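Havwood Building, Second Floor
Workroom and Common Area Inspection
Date: 11 Feb 2023
Inspected by: Guoqing Tian
Rooms covered: 2A, 2B, corridor, kitchenette, storage closet
Previous inspection: September

Ratings: OK, FIX (repair before next inspection), NOW (same-day action)

1. Exits and corridor

Exit door, east stairs: OK. Opens fully with one hand. Closes and latches without help.

Exit door, west stairs: FIX. Closer is weak and the door stops short of the latch. It has to be pulled shut. Same comment as in September, so the work order was either lost or never sent. I have written a new one.

Corridor width: OK. Two boxes of ceiling tile were stacked by the west door when I arrived. Moved to the storage closet while I was there.

Exit signs: OK. Both lit. Test button on the east sign sticks a little but works.

Emergency lights: FIX. The unit outside 2B went dim after 12 minutes on battery. Needs a new battery, not a new unit.

2. Fire equipment

Extinguisher, corridor: OK. Gauge in the green, pin and seal in place, tag signed.

Extinguisher, kitchenette: NOW. The seal was broken and the pin was loose. Swapped with the spare from the ground floor. The old one goes back to Serkham for service.

Smoke detectors: OK. Tested each one with the pole. The one in 2A has a paint spot on the cover. Clean it at the next test.

Sprinkler heads: OK in both rooms. In the storage closet the top shelf is loaded too high — take down the upper row of boxes and keep it down.

3. Electrical

Panel access: OK. Clear floor in front of the panel. Labels can be read, though breaker 7 still says "copier" and there is no copier on it.

Outlets: FIX. One loose outlet in 2A, north wall, behind the file cabinet. Taped over until the electrician comes. Please do not peel the tape off to see if it works.

Power strips: FIX. Two strips plugged into each other in 2B. Separated them. A longer strip has been ordered from Heteck.

Cords: OK. No cords under mats this time.

4. Work tables and seating

Tables were checked for wobble, sharp edges and damage to the top. I also looked at how much room people have to stand and reach, and whether the walkway behind them stays open when they do. 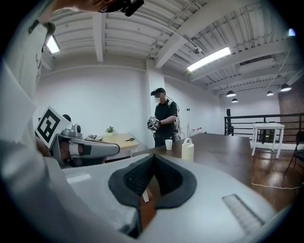
Item 4, work tables. Brown tabletop, in use.

Table tops: OK. Ordinary wear only. One table in 2B had a raised screw on the underside near the corner. Driven back in.

Table legs: FIX. Short table in 2A rocks. The foot on one leg is missing and somebody has folded cardboard under it. Cui stocks the replacement feet, part 107 in their catalog. Order a bag, as the other feet are the same age.

Chairs: FIX. One chair with a cracked base was taken out of use and tagged. The rest roll and lock as they should.

Walkways: OK. Bags on the floor in 2A were moved when I asked. The hooks by the door are there for this.

5. Kitchenette

Sink and drain: OK. Drains slowly but no leak under the cabinet.

Hot water: OK. Kettle cord is in good shape.

Refrigerator: OK. Door seal is fine. The inside needs cleaning, and I will leave that with the people who use it.

Floor: FIX. Lifted edge on the vinyl in front of the sink. Trip hazard. Glue down and put a weight on it overnight.

6. First aid

Cabinet: FIX. Burn dressing out of date, no small gloves left. Everything else matches the list inside the door.

Eyewash bottle: OK. Sealed and in date.

Accident log: OK. No entries after page 53, same as last time.

Follow-up

The extinguisher was the only NOW item and it is done. The FIX items are on the work order sheet in the front office. The west stair door should go first — it has waited since September. Initial each line on the sheet when the work is finished and leave the parts receipts in the same folder.

G. Tian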